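Chapter 6
Beams Under Load

6.1 Introduction

A beam is a member that carries load across its length and passes it to its supports. Floor joists, crane rails and shelf brackets are all beams in this sense, whatever their size. Chapter 5 dealt with members loaded along their axis. In this chapter the load acts across the axis, and the member bends.

Bending puts one face of the beam in compression and the opposite face in tension. Between them lies a layer that changes length by neither stretching nor shortening – the neutral axis. Its position depends on the shape of the cross section. For a solid rectangle it lies at half the depth.

Sections 6.2 and 6.3 treat the simply supported beam with a single point load. Section 6.4 extends the method to loads hung from the lower face, where the fixing must be checked separately from the beam. The worked problem in Section 6.5 uses a span of 300 cm and a load of 2118 N, and follows the layout set out by Barbieri and Adjei.

Students should review moments and free-body diagrams before going on. Self weight is ignored until Section 6.6. Units are newtons and centimeters unless stated otherwise.

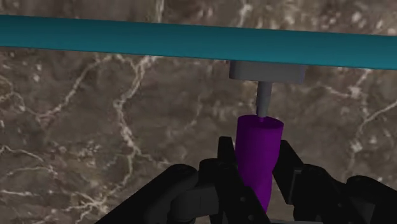
Figure 6.1 Horizontal beam with a rectangular block at its underside.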